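Sticky drawer and dull marks on a glossy table top, what to use?

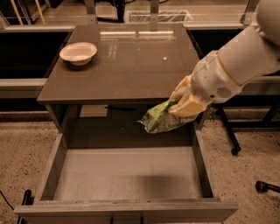

Small brown table with the drawer open

Nermin Coşkun
31/03/2021

Hello all. I bought a small side table second hand and I like it very much, but I have two problems with it. The drawer goes out well for the first half and then it becomes heavy, and I must pull with force. Also the glossy top gets dull rings from cups. I tried warm water with a little dish soap and the rings became weaker but did not go away. I don't know if the finish is lacquer or something else. The seller told me only that the model is called Plomach and it is more than 13 years old. Is it safe to use furniture polish on it? I don't want to make it worse.

Şükran Ağca

For the drawer, take it out completely and look at the runners. If they are wood, rub them with a plain white candle, a thin layer is enough. If they are metal, first clean the old dust and grease with a dry cloth, then put one drop of sewing machine oil on each side and wipe the rest. Please do not use cooking oil, it becomes sticky after some months.

For the rings, I would test first on a hidden place, for example under the edge. Put a little car polish (the fine one, without color) on a soft cotton cloth and rub in small circles, very lightly. Wait 20 minutes and look at it from the side, near a lamp. On my own table I had to repeat this two times - the first time I saw almost no difference. If the cloth takes the color of the table, stop.

İlker Akbulut

candle works. for rings just use coasters

Nermin Coşkun

Thank you both. The runners are wood, so I did the candle and now it opens with one finger. I will try the polish in July when my sister brings me hers.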